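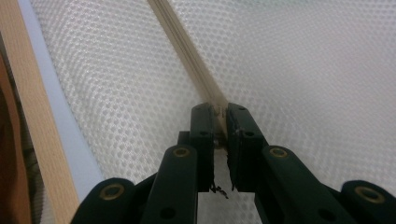
El listón plano Sitetti es la pieza de recambio de los cestos de tela y malla Hiltus. Se vende suelto, en madera clara sin barnizar, y sirve tanto para sustituir un listón partido como para añadir un refuerzo donde la tela ha cedido. Es una pieza fina y estrecha, casi una cinta, de color beige pálido y con la veta a lo largo, apenas marcada. Uno de los cantos puede verse un poco más oscuro que el resto; es propio de la madera y no afecta al uso.

Referencia: 927
Marca: Sitetti
Material: madera clara, acabado natural
Longitud: 50 cm
Presentación: paquetes de 3 o de 6 unidades
Compatible con: cestos Hiltus de tela y malla, modelos Seltport y Amaral

Descripción

El listón se introduce en la jareta lateral del cesto y mantiene la pared recta. Al no llevar barniz ni pintura no deja marca en la tela, y se puede lijar o cortar sin que salten capas. La flexibilidad es moderada: admite una curva suave, la justa para meterlo por la abertura de la costura, pero no está pensado para formar arcos ni para las bocas redondas. Para esas hay que pedir el aro de la serie Amaral, que se sirve aparte.

Cada pieza se entrega con las puntas cortadas a escuadra. Recomendamos redondearlas con lija fina antes de colocarlas, sobre todo si el cesto tiene ya algún tiempo y la costura está gastada.

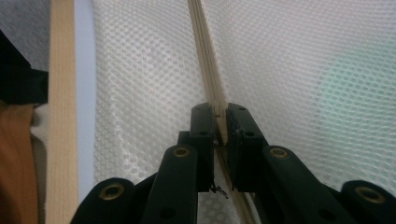 Listón de madera clara con tejido de malla blanca al fondo.

Colocación

Vacíe el cesto y apóyelo de lado sobre una superficie plana. Localice la abertura de la jareta, que en el modelo Seltport está en la base y en el Amaral junto al borde superior. Retire el listón viejo tirando en línea recta. Si está roto dentro de la funda, empuje los trozos desde fuera con los dedos hasta la abertura y compruebe que no quedan astillas, que terminan rompiendo la malla.

Meta el nuevo despacio, sin forzar. Si se atasca, retroceda unos centímetros y estire la tela con la otra mano. Una vez dentro, el extremo debe quedar por debajo de la costura — si asoma, corte lo que sobre con unas tijeras de podar o una sierra de marquetería y vuelva a lijar.

Cuidado

La tela se puede lavar a mano, siempre con los listones fuera. No los deje en remojo. Si se humedecen, séquelos tumbados y lejos del radiador; de pie contra la pared cogen curva y luego cuesta devolverlos a la jareta. Los paquetes sin abrir se guardan también en horizontal.

Pedidos y cambios

El paquete de 3 cubre una reparación normal del modelo Seltport. Para renovar un cesto Amaral completo hace falta el de 6. No vendemos unidades sueltas ni cortamos a medida. Se aceptan cambios con el precinto intacto; los listones cortados o lijados no se pueden devolver. El tono varía de un lote a otro, por lo que conviene pedir de una vez todos los que vayan a quedar a la vista.

La referencia 927 sustituye a la versión anterior con extremos taladrados, retirada del catálogo en julio. Los cestos comprados antes de ese cambio admiten el listón nuevo sin modificaciones, aunque el botón de cierre de la jareta queda sin función y puede quitarse.

Ficha actualizada el miércoles, 11 de enero de 2023.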